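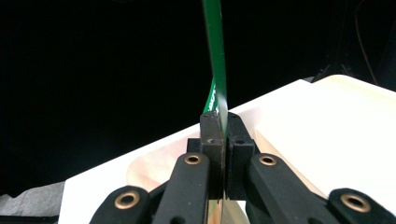
I moved to Eralska for work last February and I've had a few messages asking how it went. Mostly people want to know about renting, so this thread is about renting. I'll do health coverage some other time.

I came over with a job contract, two suitcases and a hotel booking that my company paid for. The booking ran 20 nights. That sounded like plenty of time to find an apartment. It was tight.

First thing to know is that the listings sites are slow. Half of what I saved before flying was already gone, and the ads stay up for weeks after a place is let. Call before you get attached to anything.

Email mostly doesn't work either. I wrote to nine landlords and heard back from one. When I started phoning, I had three viewings by the next afternoon. If your language skills are weak, write out what you want to say and read it. People are patient with that.

Most of the good places never get listed. They go by word of mouth or by a sign in the window of the building. I walked the streets near my office every evening after work and wrote down phone numbers from signs. That's how I found mine.

My landlady is Evdokia Margaritis. She lives on the ground floor and rents out the two floors above. She wanted to meet me twice before she said yes. The second time was just coffee. I gather this is normal for small owners, so leave room for it in your schedule.

The numbers, because everyone asks. My rent is 848 a month for a one-bedroom, water included, electricity not. A colleague pays less for a bigger place across the river, but he has a long bus ride and no elevator.

Deposit was 1396. I had expected one month's rent and I had one month's rent sitting ready in the account. I had to ask my manager for an advance on my salary, and that was an awkward talk to have in my first week. Ask what the deposit is during the phone call, before the viewing.

Also bring money over before you need it. My transfer from home was held for checks and landed six days later than the bank told me it would.

"Unfurnished" here means unfurnished. No stove, no fridge, no light fittings in two of the rooms, just wires. The tenant before me took the curtain rails. I had a bed and a kettle on the first night and I used my phone as a lamp.
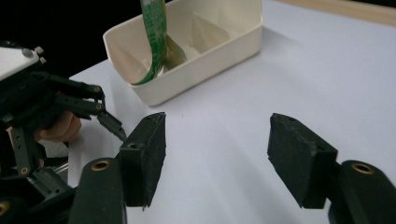
4 min read

On with the second half. The lease.

The standard lease runs three years. You can usually leave earlier with notice, but the notice period is written in by hand and it differs from lease to lease. Mine says three months. Sheldon Grewal, who started at the company the same week I did, signed one that said six and didn't notice until he wanted to move in with his girlfriend.

Pay for a translation. I used Paraskevi Liapis, who a coworker recommended, and she went through it with me line by line over a long lunch hour. She caught a clause that made me responsible for repairs to the shared boiler. Evdokia crossed it out without any argument. I think it was left over from an old form.

You need the signed lease to register your address. You need the registered address to open a proper bank account. Some landlords want to see a local bank account before they sign. You can see the problem.

What got me around it was a letter from my employer stating my salary and start date. Get it printed, signed and stamped. The stamp matters more than the signature. Get several originals, too. I handed over four.

The registration office is on Nikolaidis Street. It opens at 8 and the line is already outside by 7:30. Go early or go in the last hour. Take your passport, the lease, the letter and copies of all of it. There is a copy shop next door that opens later than the office does.

Agents. I spoke to two. Priron wanted a full month's rent as a fee and mostly sent me places I had already seen online. Dorkeo charged a flat 500 and was upfront about it. I didn't end up using them, but Ifigeneia Balaskas on my team did, and she had keys in under two weeks. If your company will cover the fee, I'd say go with an agent and save your evenings.

Never pay anything to hold a place you haven't stood in. I was asked to twice, both times by someone who was "traveling" and would mail the keys. I said no and they stopped answering.

Things to check at a viewing that I wouldn't have thought of back home: which way the bedroom faces (summer is hot), whether the windows close all the way, whether your phone gets a signal indoors, and who pays for the stairwell cleaning. In my building the tenants split it, and it's paid in cash at the start of the month.

Look at the electric meter on the day you get the keys and take a photo of the reading. I did that only because Elango Pillai in our HR office told me to. The first bill included part of the last tenant's usage. I sent in the photo and they fixed it, though it took until the next bill.

Would I do it the same way again? Mostly. I'd ask the company for a longer hotel stay and I'd bring a lamp.

Somebody asked about pets. I don't have any, so I can't say much. Evdokia allows cats. The lease form has a line for it and she had already filled it in.

Replies are open if you have a question about a particular neighborhood. I only know the center and the streets by the station - for the hill side you'd be better off asking someone who lives there.

Contact | © All posts belong to their author | Back to top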